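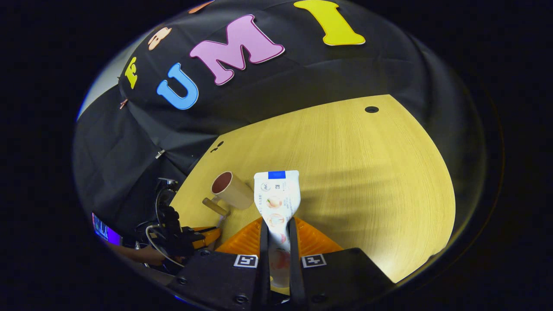
Cor Bosman wrote to me after the last gallery to say that toothpaste has no business on a desk, and that anything minty or fruity belongs on the bathroom shelf with the lid done up. Fair enough, Cor, but I've shared a flat with one small sink for 3 years and things wander!

So, hello again, and welcome to the small things gallery. I've been clearing out the odds and ends that pile up on our tables here in Bunulmont, the stuff that's too little to have a proper home and too useful to throw away. Tubes, mugs, sticks, lids, pen caps, the lot. I meant to do it all in September and then I didn't, so it's been an hour here and there after tea, with the radio on.

The mug is a keeper – I do like a cream one with a bit of reddish brown inside, it hides the tea stains beautifully. The white tube with the blue band at the end is staying too (peachy little fruit pictures all down the front, how could I not?). And the big U, M and I on the black cloth can stay up as long as they like, they cheer me up no end.

Now for the really tiny things. I've got a drawer for these, an old Strazds one with a runner that sticks, and I'd been tipping everything into it loose. Bad idea. You want a cotton bud and you come up with a fistful of hairgrips and a dead battery. I've since put two jam jars in there, one for bathroom bits and one for craft bits, and it's made mornings a good deal calmer.
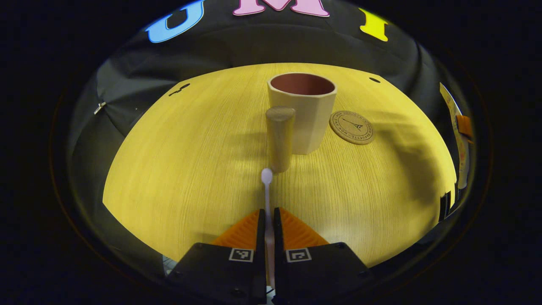
The jars did have one drawback, and it's that thin things all slide down to the bottom and lie flat. I tried a square of kitchen sponge in the base and now they stand up nicely – you can grab one without upsetting the rest. My sister in Uvby uses rice for the same job, around 2 cm of it, but I know I'd knock it over and be finding grains until Christmas.

Next up is the string and ribbon basket, which I've been putting off for ages. If you've got a way of storing ribbon that doesn't end in one enormous knot, do write in!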